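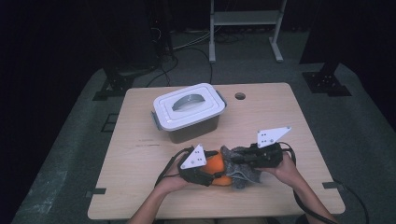 Tabletop with the lidded container, an orange ball-shaped object and a gray cloth.

Clarnby Tabletop Storage Set
README, last edited 23/10/2025

Contents

The set covers one activity: putting small household items into a lidded storage container on a table, and taking them out again. It holds 962 recordings of single rounds. A round starts with the container closed and ends with the container closed. Rounds that ended in any other state are kept in a separate folder named open_end, with 121 entries, and are not part of the 962.

Table

One table is used throughout. The top is light wood in color with rounded corners. There is a small round cable hole near one edge. Items are not placed over the hole. The surface has faint scuff marks and a small dark streak left of center. These were present before the first round and should not be labeled as spills or objects. The floor under the table is dark gray carpet.

Container

White and smoky brown plastic, with a white snap-on lid. The lid has a gray carrying handle that folds flat. There is a gray latch clip on each short side. The lower walls are translucent but dark, and the contents often can't be read through them. Do not infer from the walls whether the container is full or empty. Use the contents field instead, which was filled in by hand at the start of each round.

The handle must be folded before the lid counts as closed. A lid that rests on the rim with a latch undone is labeled resting.

Items

Items are listed in items.csv with a short name, a main color and a type (rigid, soft, mixed). Soft items are cloths and small towels. Cloths are entered crumpled or folded according to their state at the start of the round. No attempt was made to crumple a cloth the same way twice.

Round items are logged as ball_shaped whether they are fruit or toys. The Ekidel list had separate entries for these. They were merged in June after the two labelers disagreed too often on the orange ones. The old labels are in items_old.csv and are no longer maintained.

Labels

Each round has one line per step:

open_left, open_right: a latch is released
lid_off: the lid clears the rim on all sides
in, out: an item crosses the rim
lid_on: the lid is seated
close_left, close_right: a latch is shut

Left and right are given from the side where the person stands. If an item and a cloth go in together, both get an in line with the same time. Repeated attempts at a latch are one line, timed at the last attempt.

Known problems

The room is dimly lit and has black curtains. Dark items are hard to separate from the surroundings once they leave the tabletop.

Gray cloths lying against a gray latch were sometimes outlined as one object. The Siu pass corrected the cases it found. More are likely.

Times for lid_on are less reliable than the others. Use close_left or close_right where an exact end point is needed.

Files

rounds/ recordings and step files
open_end/ rounds not ending closed
items.csv current item list
items_old.csv list before the merge
fornero_check.txt notes from the second labeling check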